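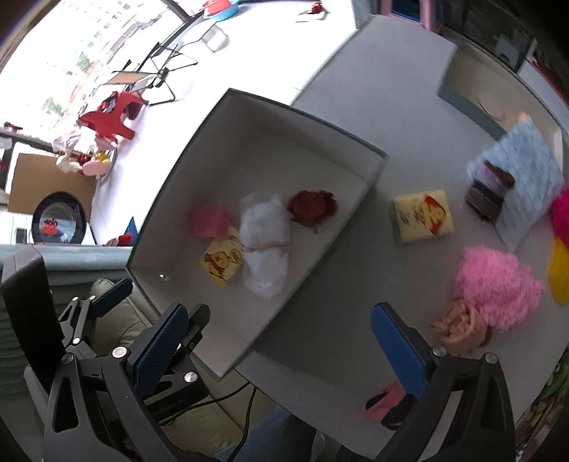

I have now been gathering examples for Imani Boateng's learning system for long enough to have opinions about it, and most of my opinions are grumpy. So here they are. If you came for the post about my tomato trellis, that one is still in drafts.

The setup is simple. You hold a gripper in your hand, you pick things up off a table and put them in a box, and the camera on the gripper records it from the gripper's point of view. Do that enough times and the model is supposed to learn how to clear a table. Imani's model is called Gresano. I have asked her twice what the name means and gotten two answers.

My target for July was 818 clips. The number came from a spreadsheet, and I have never gotten a good explanation of why it wasn't 500, or 5,000. Bijan Rostami, who does the same job across town at his kitchen table, thinks somebody divided the budget by what they pay per clip and stopped there. I'd bet on Bijan.

What bugs me first is the word "natural." The instruction sheet says to move naturally. Try it. Hold two big stiff fingers with blue pads on them and pick up a crumpled plastic bag the way you would at home. At home I'd snatch it, and half the time I'd be looking at something else. With the gripper I creep up on it, square up the pads, squeeze, wait to see if I've got it, and then lift like I'm defusing something. By the second week I had a whole style. It's a style that belongs to a person who gets paid for clean clips, and I guess that's what Gresano is going to learn.

Then there's what goes on the table. We're told to use variety, so my box fills up with things like a pink cloth, a dried rose, the plastic bag and a little yellow card with a cartoon on it. The rest waits its turn on the tabletop: fuzzy stuff, knitted stuff, a peach-colored rose made of crumpled fabric. It looks varied. But go down the list and an awful lot of it is soft and small and grabs easily. You can be sloppy by half an inch with a fuzzy pink ball and still come away with it. The cards are the opposite. A card lying flat on a white table is the worst thing in the whole job, and my clips of cards are mostly me scraping at an edge and saying words that I hope the microphone is not keeping.

And guess which clips get thrown out. I sent in a batch where 82 came back rejected, and nearly every one was a card or something else thin and flat. The note said "hesitation." Well, sure! It's hard, and I hesitated. Somewhere in there is the exact thing a machine would need to know, how to miss and nudge and come at it again from the other side, and we're filtering it out so the data looks tidy. I wrote this to Imani at some length on a Monday morning before coffee. She was nice about it. She said failed grasps can teach the model bad habits if they aren't labeled, and labeling takes time they don't have. I believe her about the time.

She also sent me a success rate from their last test, which I won't repeat because I don't think it means much. The test was run on a table very much like mine, with a box very much like mine. I'd like to see it on Bijan's table, where there's a fruit bowl and a dog underneath.

I'll give them some credit. The gripper is well made and it hasn't come loose once, and doing this by hand is a lot faster than the remote control rig I used on the Sistton job, where I sat with a joystick until my wrist quit on me. I also like that I can do it in my own room, with the window, and get up when I want. If the question is whether this beats the old way of collecting, yes, easily.

If the question is whether a few hundred clips of me putting roses in a box add up to a machine that can tidy a house, I don't see it yet. Bijan says I'm thinking too small, that my clips get mixed in with everyone else's and the oddities wash out. Maybe. If we all got the same instruction sheet and the same rejection notes, I'd expect us all to be odd in the same direction.

I've asked Imani if I can send one batch with the misses left in, labels and all, on my own time. She's thinking it over. I've started a folder for it anyway, mostly cards so far.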